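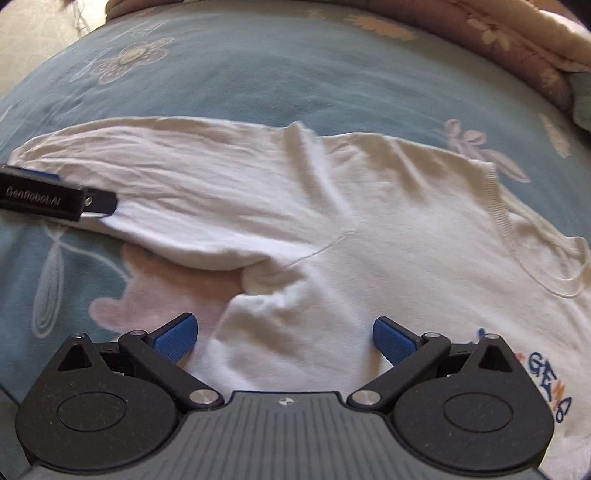

Gika 2 review: episode checking for garment handling with hand-held grippers

Vendor: Devex
Type: desktop software, single-seat or lab license
Tested by: Teresa Mendes and Martim Baptista
Test material: 200 two-handed shirt episodes

What it does

Gika sits between the recording device and the training set. It takes synchronized video from a left and a right gripper, lines up the two streams, splits each recording into steps, and flags the ones a person should look at before they go further. It does not record, train or control anything. Devex sells it to groups that collect manual demonstrations of cloth tasks and don't want to scrub through every clip by hand.

Version 2 adds a garment profile. In version 1 you wrote your own step definitions in a text file, which worked well for cups and drawers and poorly for cloth. The profile ships with definitions for flattening, sleeve folding, body folding and stacking.

Installation and import

The installer runs without questions until it asks for a cache folder. Put this on a local drive. With the cache on our network share, scrolling the timeline stuttered so badly that Martim took it for a decoding fault and spent a morning on video drivers.

Import is by folder. Gika expects one subfolder per episode, with matching file names for the two hands and a timing file. If the names don't match, the episode is skipped and the skip is written to a log that isn't shown in the main window. We would like a plain warning. Renaming can be done inside the import dialog with a pattern, and the preview column there is good.

Episodes with only one hand can be loaded, but the garment profile is then disabled.

Alignment

Stream alignment was the strongest part of the package. Gika uses the recorded clock first and then corrects against motion. In footage where one gripper can be seen from the other, as with the second device over the cuff in the shirt view at the top, you can check the result directly: step to the moment one set of pads closes in its own view and compare it with the other hand's view. The side-by-side viewer has a lock button for this. Arrow keys move both views by a single frame, and Shift plus arrow moves only the active one. Manual offsets are saved per episode and survive a re-import.

Out of the test set, 97 episodes needed no manual change of any kind, in alignment or in step boundaries. The rest were mostly boundary edits of a few frames. Whether that is a good result depends on what you use now. Our previous procedure was a spreadsheet.

Step boundaries

Boundaries come from pad opening, gripper motion and a cloth mask. Pad opening is reliable. Motion is reliable when the operator pauses between steps, and less so when one movement runs into the next. Glória Macedo recorded part of the set and works quickly, and her episodes were often returned with the sleeve fold and the first body fold merged into one step. Raising the split sensitivity from the default to 3 separated them, at the cost of extra splits in slower recordings. Sensitivity is set per batch. It should be set per operator.

There is no step type for a regrasp. If the operator lets go of a hem and takes it again, Gika either ignores it or opens a new fold step. We added a custom label and applied it by hand.

Cloth mask

The mask outlines the garment in each frame. It is used for boundaries and for the flags described below, and it can be exported.

Plain garments on contrasting bedding gave clean outlines. A white long-sleeved shirt on a blue patterned sheet is an easy case along the sleeve edge, where there is a clear difference in brightness. Trouble starts with the pattern. Pale leaf and flower prints next to the collar were sometimes taken into the mask as loose cloth, and in a smaller number of frames the chest lettering was cut out of it as if it were a separate object. The second error matters less, and can be removed with the "fill interior" option. The first needs a brush.

Large close-up grippers hide a lot of fabric in this kind of view. Gika lets you draw a fixed exclusion area for the tool body, then treats whatever lies behind it as unknown. Draw it generously at the widest pad opening. If the area is drawn with the pads closed, the finger arms will be masked as garment whenever they spread.

Shadows inside wrinkles were handled better than expected. Bunched fabric at the underarm stayed in one piece in nearly all the frames we sampled.

Flags

Each episode receives a status of pass, look or reject. The thresholds are visible and editable, and the reason for each flag is written out in a side panel. Typical entries are "pads closed outside mask" and "garment leaves view." Clicking an entry jumps to the frame.

Reject is used sparingly. We agreed with every reject. Look is used too often on sheets with printed motifs, for the mask reasons above. Fernanda Carvalho repeated part of the run with a plain ground cloth and the number of look flags dropped sharply. Groups that want varied home bedding in their data should plan for the extra review time.

Export

Export writes step labels, offsets, masks and flags in an open format with a readable header. The documentation for it is complete. Masks are stored at full size and take up a great deal of disk space, and there is no reduced setting. Deleted custom labels remain in the header after export, which broke our loader until Margarida Vieira added a filter.

Compared with Frade

Frade, from Grornulico, covers similar ground and costs less. Its timeline is faster and it accepts mismatched file names without complaint. It has no garment profile, and its two-hand alignment relies on the clock alone. For rigid objects we would buy Frade. For shirts, the alignment in Gika saves enough hand work to cover the difference in price.

Support

We sent two questions. The one about cache speed was answered the same afternoon with a correct diagnosis. The one about regrasp steps was acknowledged in May and is listed as planned, with no release named.

Rating

Alignment: very good
Step boundaries: good, with tuning
Cloth mask: fair on patterned sheets, good on plain
Flags: good
Export: good
Overall: recommended for two-handed garment work, with a trial on your own bedding before buying the lab license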